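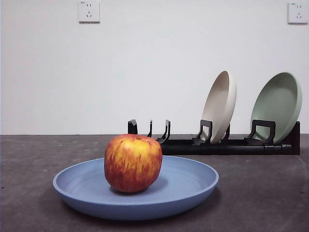
Tabletop cell walk-through, kitchenware bench
Checklist with my comments
Filled in by Talha Hashmi, second reader Sylvain Joly

I did this one after lunch in January with the arm locked out, and I've kept the house numbering so it lines up with the Listberg sheet. Marks are OK, FIX or ASK. If I rambled under an item, it's because I had an opinion (sorry, Sylvain).

1. Lockout and power

1.1 Arm controller locked out before anyone reaches in. OK
Key was in my pocket the whole time. Please keep doing it this way, even for "I'm just moving a plate."

1.2 Outlets reachable without leaning over the work area. ASK
The wall outlets are up behind the bench, over the dish rack side. I can get to them, but I'm tall and I still lean. I'd like the main disconnect out at the front edge where the operator stands, and the wall outlets left alone during a run.

1.3 No cords lying across the tabletop. OK
Keep it that way when the Drirko controller comes back from service! Last time its cable got run straight along the back of the bench and I grumbled for a week.

1.4 E-stop tested from the operator's side. OK
Pressed it, reset it, pressed it again. Good firm click.

2. Work surface

2.1 Surface clean, nothing sticky, no crumbs. OK
There are light scuffs and specks in the gray top that look like dirt and don't wipe off. I tried. If you see them on your round, don't write them up again, we have enough tickets about those scuffs already.

2.2 Surface dark enough to set off the dishes. OK
The blue plate stands out nicely against it. So does the beige one in the rack.

2.3 Tool drop zone kept clear. OK
We use the left front of the table for this. Nothing on it when I checked. Phones and coffee love to land there, so be mean about it.

3. Dish rack

3.1 Rack sits flat and doesn't slide when pushed. FIX
It's a light plastic rack and it moves if you bump the end panel. I gave it a nudge with one finger and off it went. Two strips of the grippy mat from the supply closet would do it. I'd rather not screw it down, we change layouts too often.

3.2 Plates seated properly in their holders. OK
Beige and green both standing up and leaning back into their holders. I wiggled each one and neither wanted to tip.

3.3 Empty holders checked for cracks. OK
Run a fingertip along the curved prongs at the left end. Those are the ones a bad approach would catch first, and they're thin.

3.4 Clearance between rack and the pick area. ASK
Sylvain and I don't agree on this. The plate in front is close enough that from the operator's side it overlaps the left end of the rack. He says that's just the viewing angle. I say measure it from above. The Pludness layout card asks for 40 mm between any two items the arm could touch, and I want a number written down before we sign.

4. Objects

4.1 Object within the approved list. OK
Apple, red and yellow, on the light blue plate. Fruit's on the list. It's big for that plate, though, so use the wide grip setting if you're picking by the sides.

4.2 Object weighed, under the payload limit. OK
Our limit for this tool is 800 grams including whatever dish gets lifted with it. Weigh the apple and the plate together, please, and write down the total. I keep finding sheets with only the fruit on them.

4.3 Food items marked not for eating. FIX
I didn't see a tag anywhere on the bench. Anything that's been in a gripper shouldn't go in a lunch bag! Put a tag by the operator's seat.

5. Motion settings

5.1 Reduced speed on for first run after a layout change. ASK
The Malik profile has it on by default, but somebody saved over the profile and I couldn't tell which version was loaded with the power off. Check at startup.

5.2 Back wall set as a keep-out plane. OK
Confirmed in the saved cell file. It covers the outlets too, with room to spare.

5.3 Cycle counter under service interval. OK
Service is due at 3000 cycles and we're well short.

Open items: 1.2, 3.1, 3.4, 4.3, 5.1. I'll do the mat strips and the tag myself. Sylvain has the calipers, so 3.4 is his. No powered runs until 3.4 and 5.1 are initialed, and the next walk-through is in 6 weeks or after any layout change.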